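Flesta Rack

Flesta Rack is a simulated training environment for robot arms, offered as a paid package by the software firm Pindau. It models a single equipment rack of the kind found in server rooms and telephone exchanges, together with the floor and walls of the room it stands in. Customers use it to teach and test control software for tasks such as handling rack-mounted equipment, before any work is tried on real hardware. The package is named after Flesta, an earlier Pindau product that covered warehouse shelving and is no longer sold.

Overview

The package is delivered as a set of scene files, a task list and a scoring tool. The current edition contains 115 tasks, of which 100 are open to all customers and the rest are held back for Pindau's own paid evaluation service. Each task can be run from more than one camera position, including views close to the gripper. Customers may bring their own control software or begin with Ayaaba, a basic controller supplied with the package.

The rack is an open frame of square bars. Its front carries black equipment at the top, a run of blank panels below, and a further black unit at the base. Screws are modeled along both sides of the front. A two-fingered gripper is used in the standard setup. 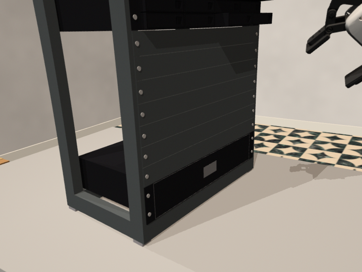
According to Cornel Filip, the blank panels were the part of the package his team valued most, as their software had learned to find equipment by its edges and did poorly when faced with a plain front and little to tell one row from the next. He added that he would have liked the option to change the spacing of the screws.

Pindau has stated that screw spacing is fixed in this edition so that scores from different customers can be compared. A separate file for custom racks is listed in the product plan, with no release date given.

Tasks

Tasks are arranged in two groups. The first group deals with approach and positioning: the gripper must be brought to a named point near the rack and held there without touching the frame. The second group deals with contact, and includes handling small parts and working at the front of a mounted unit. A run ends when the goal is met, when the time limit is reached, or when the force on the rack passes a set limit.

Scores are given for success, time taken and unwanted contact. The user guide recommends that new customers complete the approach tasks first – the scoring tool does not require it, but the contact tasks assume the same settings. Camera position has a marked effect on results. In views from low on the open side of the rack, the front is seen at a sharp angle and the screws on the far side look smaller than those on the near side, so software that judges distance by size alone may need further training.
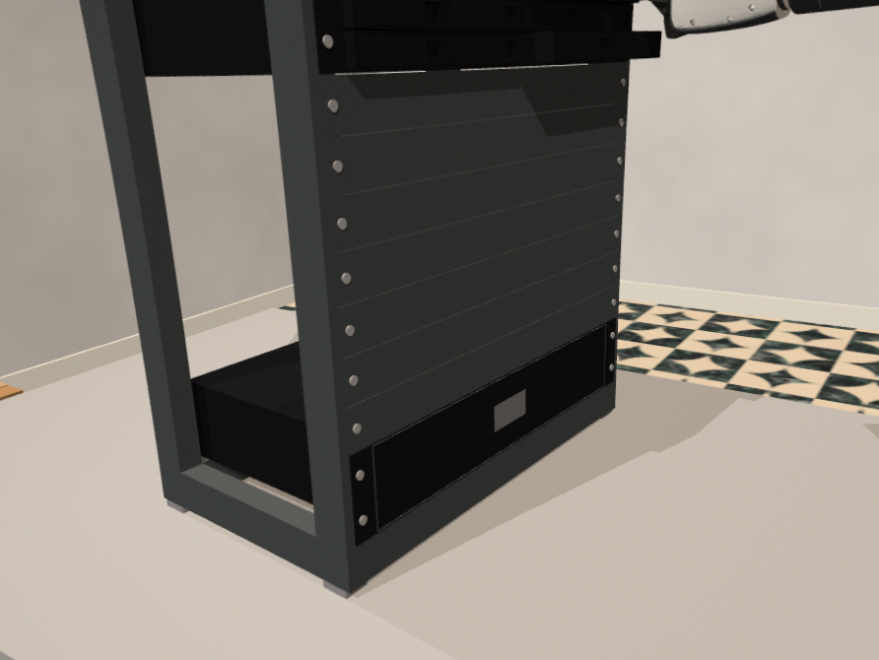 Rooms and surfaces

The rack is placed in a furnished room model licensed from Esby. Floor finishes include plain surfaces and patterned tile, and walls may be set to several pale shades. Shadows are drawn for the rack. The designers chose to keep household finishes in the package, on the grounds that small firms often keep their equipment in ordinary rooms and that software trained only against clean, bare backgrounds tends to fail in them.

Views from near the gripper form a separate part of the package. They show the fingers at close range with the rack and floor beyond, and are intended for software that guides the last stage of a movement.
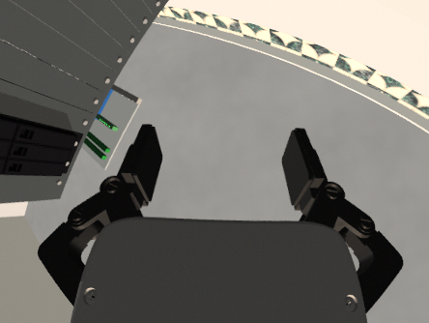 Close views are supplied with the same task list as the wider ones and are scored in the same way. They may be used alone or paired with a room view, and the license places no limit on the number of runs.

Release and reception

The current edition was released on 6 May 2022. An update in September of that year corrected faults in 108 scene files, most of them to do with parts that passed through one another when pressed together. Customers who held a license at the time received the update at no charge.

Reviews of the package have been generally favorable toward the scoring tool and less so toward the user guide, which assumes some knowledge of Pindau's file format. The lack of cables has also been raised. Pindau lists cables under planned additions, along with a second rack size.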